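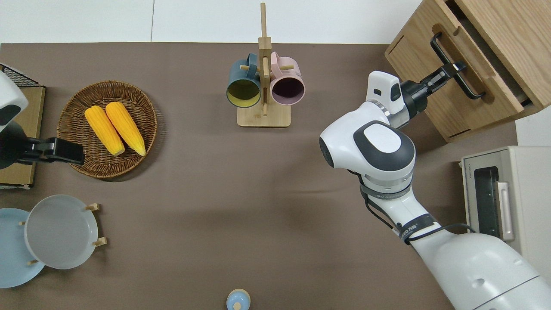
One reader on the spring survey wrote that she had borrowed the second Loster anthology three times and still wanted to know why the translators' notes had been moved to the back. Several others asked the same thing, and the notes will go back beside the poems in volume three. The change adds to the page count, and it is the main reason the print budget in this report differs from the one approved in January.

Progress report to the Varkico Fund
Loster Translation Series, second reporting period
Prepared by the series editor, Rukwood Press

Work completed

Volume two was published in March. The print run was 1,714 copies, including the copies set aside for libraries under the grant agreement. The e-book followed in April after a delay with the line breaks, which did not hold on smaller screens. We had the file rebuilt by a different supplier and checked it poem by poem. The cost was met from contingency.

Volume three is in copyediting. It holds 90 poems by writers of the nineteenth century, most of them not available in English before now. Two poems listed in the application have been dropped. In one case the only surviving text is a newspaper printing with a damaged last stanza. In the other, the translator was not satisfied with the draft and asked to withdraw it. Both were replaced from the reserve list.

Readings

The Vaughan reading series ran from February to May, with evening sessions starting at 7 p.m. Attendance was more than 60 at the opening night and lower after that, with the smallest audience in April. The bilingual format worked well. Each poem was read first in the original and then in English, and people stayed for the discussion afterward. The sessions on prose poems ran long - next time we will schedule fewer texts per evening.

Recordings of all the readings are finished except the last, where the sound needs cleaning up. They will go on the series website when the permissions are signed.

Reader survey

We received 40 completed surveys, fewer than we wanted. The form was only handed out at readings, so it missed people who bought the book in stores or borrowed it. For volume three there will be a link printed on the last page as well.

Apart from the notes, the most common request was for longer introductions to the individual poets. We have asked the translators for one page each in place of the current half page. Some readers found the type too small. The designer has sent a sample at a larger size and we are waiting for the printer's quote.

Budget

Translator fees are on target. Permissions came in under the estimate, mostly due to the number of texts already in the public domain. Printing will go over if the larger type is approved. We ask the Fund's agreement to move the unspent permissions money to printing. No increase in the total grant is requested.

Next period

Proofs of volume three are due in August and the book goes to press in October. Selection for volume four has started with letters and short plays. We still need a second reader for the plays, and have written to two candidates. The rights position on one set of letters is unclear, and we will not commission that translation until the estate replies.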